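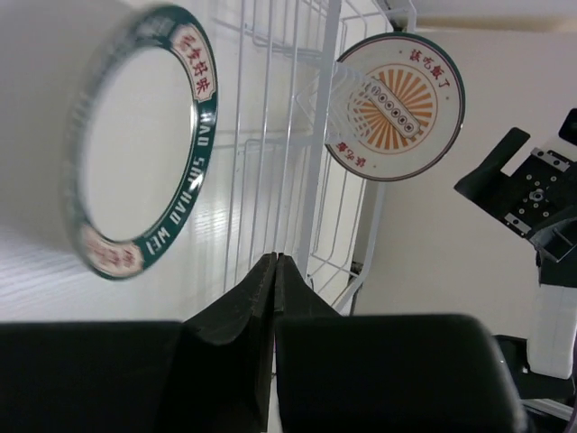 Re: Draft agenda for the second round, items 3 and 4

From: Rehema Kioko
To: talks-observers list
Sent: March, 16:40

Replying to the list because two people asked the same thing off-list.

The short answer is that item 3 has not been dropped. It was folded into item 4 in the version the Gretis delegation sent back, and the numbering shifted as a result. Anyone working from the earlier draft should discard it. The text to cite is the one headed "Consolidated, second round."

On the prisoner lists, see the quoted message below. My comments follow each part.

> I have compared the two lists exchanged at the end of the
> first round. The government list has 849 names. The
> opposition list has 1000, which I take to be a rounded
> figure, as the annex does not run that far. Can someone
> confirm which one the mediators are using?

Neither. The mediators are using a merged list, held by the secretariat in Nomis, which has not been released to observers. The opposition figure is indeed a rounded one. It was given in a press statement before the annex was complete, and both sides have kept repeating it. Please do not use it in reports. The government figure is exact but covers only people held under the emergency decree. It leaves out anyone charged under the ordinary criminal code, and most of the disagreement is about those cases.

> The difference seems to come down to the 157 names from
> the Tsoukalas district. Are these disputed as to identity,
> or as to whether the people are being held at all?

Both, in different proportions. For the larger part, the government accepts that the person is in custody and disputes that the charge is political. For 20 names it says it has no record of detention. Those 20 have been moved to a separate schedule and will be handled by the technical group before the main session opens. The technical group has no power to order a release. It can only report that a person has been located, or has not.

The spelling of names is a separate problem. The two sides used different transliterations, and in several cases one person appears twice in the merged list. The secretariat is checking dates of birth against the civil register. Until that is finished, any total should be treated as provisional.

> Last question. Is the ceasefire text tied to the lists, or
> can it be signed without them?

It can be signed without them under the consolidated draft, article 6. The earlier draft made signature conditional on a first group of releases. Gretis asked for that condition to be removed and the government agreed. The opposition has not agreed in writing. Its lead negotiator said in the closing plenary that the delegation would "consider" it, and the minutes record the word without comment. I would not report this as settled.

A related point that was missed in the first summary: the monitoring period in article 9 starts on the day of signature and not on the day the monitors arrive. If the monitors are late, as they were after the Fludineo agreement, the first part of the period will pass with no one on the ground. The parties have been asked to amend the article. The government's reply was that the matter is one for the host country.

Practical items:

Accreditation. First-round badges are not valid. Send a new form even if your details have not changed. The office closes at 17:00 and does not process forms sent after that until the next working session.

Venue. The plenary will be in the same building, with observers moved to the upper gallery. Interpretation will be available on two channels. The third channel used last time has been withdrawn.

Documents. Papers will be handed out on paper only. Drafts marked "restricted" may be read in the document room and may not be copied. Two drafts from the first round are still missing from the room. If you have one, return it to the desk.

Start date. Not fixed. The mediators have said only that delegations should be ready to travel at short notice. I will post to the list when I have it in writing, and I would ask people not to forward dates taken from broadcast reports.

Corrections to any of this should go to the list so that they end up in the archive.

R. Kioko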